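4. Preparing the board and the sorting box

Before you start, read all the steps one time. You need the white foam board, a ruler, a soft pencil and the box with compartments (order no. 1702).
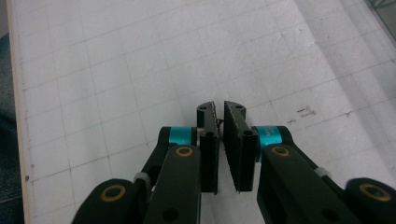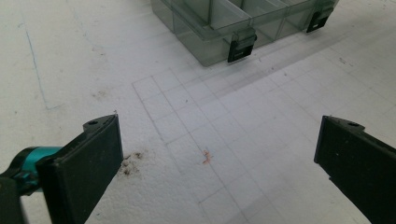 Fig. 4: The white board with its grid of thin lines.

1. Put the board flat on the table.
2. Draw the lines with light pressure. The foam takes a dent easily.
3. Leave a part of the board without grid. The box can stand there, or behind the lines.
4. Turn the box so its latches look toward you.
5. Open both latches before you lift the lid.

Note: Small scraps and brown dirt can collect on the foam. Remove them with a dry brush before you sort.

CAUTION: Do not use water on the pencil lines. They will smear.

For spare boards, write to Ghizlane El Ouafi at Pleko, Windden.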